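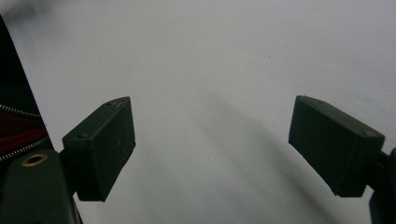
Dendlow Textile Trade Help, Dyeing & Finishing Group

Polyester thread shade off after setting
Asked November 15, 2022

We buy spun polyester sewing thread from Ostaron, dyed navy, on 3 in cones. Matches the swatch fine when it comes in. After the sewn panels go thru the heat setter at 195 C the thread looks redder than the fabric. Fabric doesn't move at all. Had the same thing in March with a different lot and the mill said it was our light booth. Anyone seen this? Need to answer the customer soon.

Lino Cattaneo

Reply 1
Sounds like the dye. Some of the disperse blues are low energy and start to leave the fiber at that heat, so what stays behind looks red. Ask Ostaron which dyes are in the recipe and what sublimation rating they have. If they won't say, wind some on a white card, put it in the setter for 90 seconds with white polyester pressed on top and look for blue on the white. Also check your real temp with strips, the dial on our old Orlandini read low for years.

Reply 2
change supplier. we went to Ivlow and no trouble since

Reply 3
Agree with the first one. Would add, ask for the thread to be matched AFTER setting, not before. Put it on the PO. We send 2 cones and a set peice of the fabric with every new color.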